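Ticket 205: hand-held gripper, recording stops early
Opened by: Milagros Cuadros
Project: Juvoreck gripper build, Llanos workshop
Opened: March 30, 2021
Status: open, workaround in place

Problem
The recorder drops out partway through a pick. The log ends at line 1,479 with a read timeout on the finger encoder. No error on the camera side. Restarting the recorder clears it until the next long squeeze.

Tried so far
Swapped the USB cable. No change. Reflashed the encoder board with the August firmware, same timeout. Ran with the camera unplugged and got the same timeout, so I don't think it's bandwidth.

With the housing open I could get the fault by pressing on the encoder connector. The crimp on pin 3 is bad — it passes a continuity check and lets go when the wire is pulled sideways.
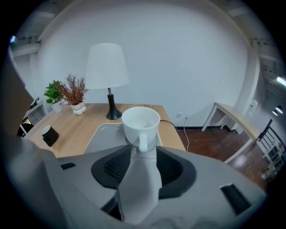
I re-crimped pin 3 and added a zip tie behind the connector for strain relief. After that I did two long runs and the log closed normally both times. Pin 2 looks a little short as well but I left it alone.

Still to do
Order a proper locking connector from Skollen. The present one is a friction fit and will work loose again. Check whether the Plokilberg unit has the same harness. If it does, please don't pull on it before I've looked.

Leaving this open until the new connector is in.

M.C.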